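Cantinho do cubo: setembro é mês de voltar a baralhar

Que bela surpresa foi a nossa última tarde de cubos! A sala da Hesodby encheu logo às 15h e houve quem trouxesse cubos guardados na gaveta há anos (alguns bem perros, mas nada que uma gota de lubrificante não resolva). A coleção do clube já vai em 90 cubos, entre clássicos, espelhados e um ou outro formato esquisito que ainda ninguém conseguiu fechar!

Para quem está a começar, fica o conselho da casa: aprendam a olhar para os centros. Num cubo 3x3 as peças centrais não trocam de lugar entre si, por isso é o centro que manda na cor da face. Depois vem a cruz, depois os cantos - e quando a primeira camada fica certa dá mesmo vontade de gritar.

O desafio deste mês é começar pela face amarela. Parece pouco, mas rende uma boa meia hora de conversa à mesa.

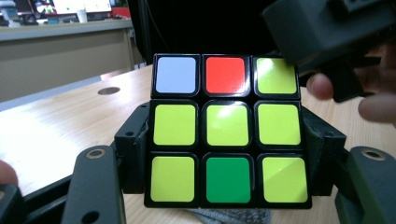 Quase toda amarela: faltam três peças nesta face.

A próxima tarde é outra vez na Hesodby, com 6 mesas montadas e lanche no intervalo. Tragam o vosso cubo, mesmo que tenha os autocolantes gastos, e tragam também os miúdos - há sempre lugar para mais um!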